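Print this article | Send by e-mail

"A bride wants to look like herself on a good day"

Delali Abugri has done make-up for weddings in Drincombe and the villages near it for many years. I met her one Sunday at eight in the morning, an hour she calls late. She gave me tea and we talked until her first appointment.

She did not plan this work. After school she sold shoes in Odport, and on Saturdays she did the faces of her cousins and their friends. "One of them got married and asked me, and I said no," she told me. "Then the other girl became ill, so I had to do it. My hands were shaking so much that the bride held my elbow."

Last year she made up 91 brides, and with the mothers, sisters and aunts it came to 415 faces. She writes all of them in a paper notebook, with the skin type and the colours she used. When a sister of an old client calls her, she looks in the notebook first.
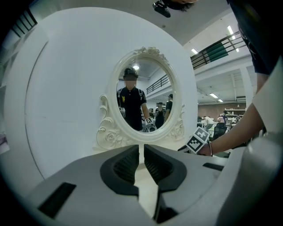

A white oval mirror with carved roses.

I asked her what people misunderstand most. She thought for some time before she answered. "They believe that the photos need more of everything. More powder, more line, more lashes. But the photographer stands two metres away and the husband stands very near. I work for the husband, and for the grandmother. The grandmother will kiss her, you know, and then there is the question of what stays on the grandmother."

Her way of working is slow at the beginning. She washes her hands in front of the client, she puts on cream, and then she makes the tea or talks to the mother until the skin has taken it.
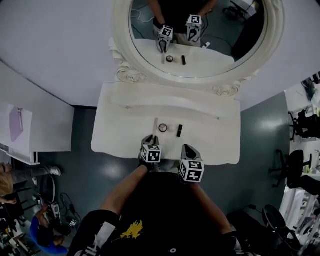

"If you start too early with the foundation it moves all day," she says. She puts the base only where it is needed, and she leaves the forehead for last, as this is where people get warm when they are nervous.

The trial is the part she likes best. It takes place six weeks before the wedding and she asks the bride to come in a white shirt. She does one half of the face stronger and the other half softer, and she sends the bride home like this on the bus. "They are angry with me. But in the evening they ring me and they know exactly which side."

Money is a more difficult subject. She asks 230 pounds for the bride, with the trial included, and she knows that some people in Drincombe find this too much. A salon in Statgate does it for less. "It is good work there, I trained two of them," she says. "But they have a next client at ten. I stay until the dress is closed."

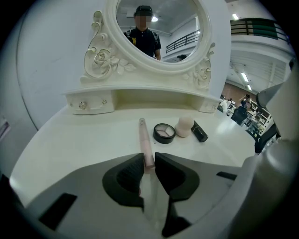
She stayed once until the evening, in a farmhouse behind Quaye, when the zip of the dress broke and she was the only person in the house who could sew. The family sends her a card every November – she keeps them in a drawer with the spare lashes.

She is strict about hygiene. Mascara is used with throwaway wands, lipstick is taken with a small spatula, and brushes are washed the same night, even when she comes home after midnight. She lays them on a towel with the hair over the edge of the table, so the water does not run into the handle.

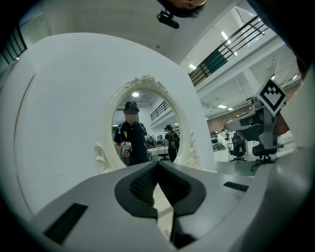
What should a bride do the week before the wedding?

"Nothing new. No new cream, no new soap, no mask from a friend. She should drink water and sleep, and if she wants her eyebrows done, four days before is the last moment."

At nine the doorbell rang. It was a mother and a daughter, and they were already discussing the lipstick on the stairs.

Comments (3)

Maureen T.: Delali did my daughter and me. I cried twice and it did not move!

pk_odport: Half a face on the bus, I would never dare.

Ines: Does she also do evening events, or only weddings?

Related
The last hat maker in Odport
Choosing flowers for a winter wedding
My grandmother's sewing box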